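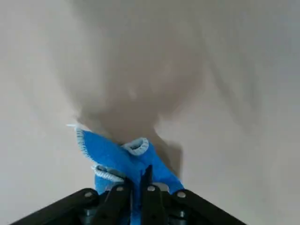

Dostport, May

Notes for the evening talk, Meinrad Widmer. Slow down at the beginning, leave the lights low until the first slide has been up for a bit.

Good evening, and thank you for coming out to hear a grown man talk about kitchen cloths. I promised the people at Proltetti I would keep it to 24 minutes, and those of you who heard me in Purnier know how that went.

Stay on the blue cloth. Ask them to look at the edge before the middle. The pale stitching along the side is overlock, short threads lying close together across the hem, almost like the teeth of a comb. I love this stitch! It wraps the raw edge so the weave can't walk away from itself, and it does it without the thick folded hem that stays damp long after the rest of the cloth has dried.

Then the corner. There is a little white thread sticking out. Everyone in this room has pulled a thread like that, and I would like you to stop. Snip it close with small scissors, and if it's long enough to work with, run it back under the stitches with a needle first. My mother pulled them all her life and we dried our plates with fringe.

(Pass the sample cloths around here. Start on the left side of the room — last time they never made it to the back.)

Washing. Keep this part short. Wash colored cloths with other colored cloths, and go easy on fabric softener, which leaves a coating and makes a cotton cloth slow to take up water. Shake each one out before hanging it and tug the corners square, or the hem dries in a curl and you'll be fighting it every time you fold.

Next slide.
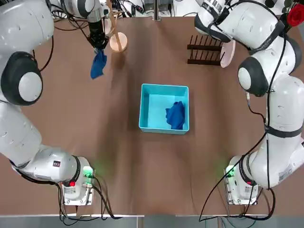
The blue cloth at the back of the table, dish rack on the right.

Talk about where a cloth lives. I like one for the table and another for the dishes, kept well apart, and in different colors if the household can't be trusted (mine can't). A bunched cloth dries badly, so open it out over a rail. If you dry by hand, do the glasses first while the cloth is fresh, and leave the pans until last.

Tell the Yen story if there is time, the one with the 193 napkins and the single iron. Skip it if the coffee has already come in.

Questions. Somebody will ask about boiling. Read the care label, and if the label is gone, a warm wash is the safer guess. Collect the sample cloths at the door.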